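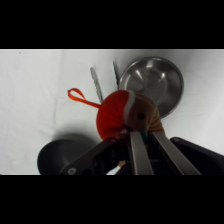
Simard puts plush ornaments on the dinner table, and asks shoppers to doubt the word "washable"

Simard, the maker of soft holiday goods, will start selling its Poserora line of plush hanging ornaments in November. The company would like to make fewer promises about them than is usual in this trade.

Most plush ornaments are sold for the tree. Simard's own customer letters, 82 of them last season, say they end up on the table instead, next to the knives and the serving bowl, where gravy finds them. Several writers asked why a toy labeled washable came out of the machine with its red run into its white. The company did not have a good answer.

"We had printed that word on the tag for years and I can't say anyone had checked it," said Sebastian Surdu, who runs product testing at Simard. "I'm still not sure it belongs on anything with a ribbon sewn into it."

The Poserora tags now read "wipe with a damp cloth." Ribbon loops were pulled in testing up to 750 times. Surdu warns that a pull test is a poor stand-in for a four-year-old, and the company makes no claim that the loops will last forever.

The first run is 4000 pieces, sold through Lirari stores. Simard has not called it a limited edition. If the ornaments sell, more will be made.

Retailers who want samples may write to the Simard sales office before the end of September. Samples are not free and should be sent back.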